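June, workshop notebook, 16:30

Continued with the walnut ink for the Pomska paper. Yesterday's batch was too pale, so I let the husks stay in the water for the whole night and cooked them again this morning, 200 g of husks in the big pot, very low heat. After 6 hours the color became a good warm brown. I filtered it 2 times through the old cotton. The second filtering took very long and I think a coarser cloth is enough for the first pass.

Tests on two papers. On Pomska the line is sharp and dries even. On Hegyi it spreads a little at the end of each stroke, maybe the sizing is weak. I added a small spoon of gum arabic and the spreading became less, but the ink is now more shiny than I like.

To do: ask Irkex if they still sell the small brown bottles. Put one clove in each bottle against mold. Compare both papers again under lamp light in the evening.
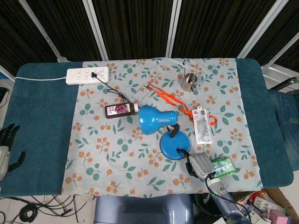 Side table, blue lamp and power strip.

Please do not throw away the husks in the gray bucket, I want to try a third cooking.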